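Kahraman moves kitchen ticketing to timed release at 19 restaurants

Grill chain Kahraman has switched all 19 of its restaurants to a kitchen ticketing system that holds each order back until the equipment needed to cook it is free. The change replaces the printed ticket rail and applies to table, counter and collection orders alike.

The software comes from Tillex, which also supplies the chain's tills. It was installed at the first sites in October, and the last restaurant went over in March 2026.

Under the old arrangement, an order was sent to the kitchen as soon as it was paid for or entered by a server. Tickets printed in sequence and were worked in sequence. At busy times this meant that short jobs, such as a soup or a cold plate, waited behind long ones even though they used different stations. It also meant that collection orders placed well ahead of their slot were often cooked early and kept under the heat lamp.

The new system works backwards from the time a dish is due. Every item on the menu has a stored cooking time and a list of the stations it passes through. The software adds these together, checks what each station already has in hand, and releases the item to the station screen at the latest point that still meets the due time. Items for the same table are released at different moments so that they finish together.

"The cooks see less on the screen than they used to see on the rail," said Erdal Karaca, head of operations at Kahraman. "An item that isn't on the screen does not need to be started. That took some getting used to, mainly for people who like to read ahead."

Staff can still call up the full list of pending orders, and a shift lead can release any item by hand. Manual releases are logged. Kahraman said the log is used to correct stored cooking times and is not used to assess individual employees.

Cooking times were first taken from the chain's recipe cards, which turned out to be too short for several grilled dishes. The cards assume a grill at full temperature and a single portion. Times are now set by portion count, with separate values for the opening hour, when the charcoal grills are still coming up to heat.

Seating has also been brought into the calculation. When a party is shown to a waiting area, the host marks it on a tablet and the system reserves grill capacity for it before any order is taken. The reservation lapses if no order follows.
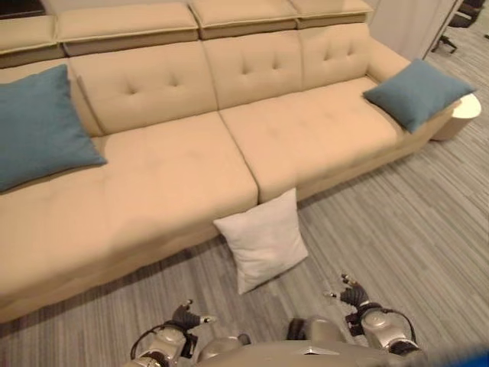 A beige sofa with button-tufted back cushions and separate headrests.

Customers ordering through the Kahraman app will notice one difference. The app used to offer collection slots at fixed intervals with a set number of orders in each. It now offers a slot only if the kitchen can cook that particular basket in time, so two customers looking at the same moment may be shown different slots. A basket of cold dishes will generally be offered an earlier slot than one with mixed grill platters.

Prices are the same in every slot. The chain said it had no plan to charge more for early collection.

Delivery orders are handled through Imellow, whose riders cover most of the chain's town-centre sites. Imellow receives a ready time when the order is accepted and a corrected one if the kitchen falls behind. Before the change it received only the first. Restaurants served by other couriers still confirm ready times by hand, and Kahraman has not given a date for connecting them.

The station screens are made by Vimik and are rated for use beside open grills. Each kitchen has 2 spare units. If the network connection drops, the screens continue to work from a local copy of the queue, and the site controller can store up to 2000 orders before it has to reconnect. Printers have been kept at the pass for use if the controller itself fails.

Beril Karakaya, who manages the Kahraman account at Tillex, said the most common fault reported so far was items marked as finished too early. "A cook clears the item when it leaves the grill, but the station still has plating to do," she said. "The system then believes there is room and sends the next one." An update due to be issued to all sites will split grilling and plating into separate steps.

The menu has not been shortened as part of the work. Two dishes, the slow-cooked lamb shoulder and the stuffed aubergine, are excluded from timed release and continue to be prepared in batches before service.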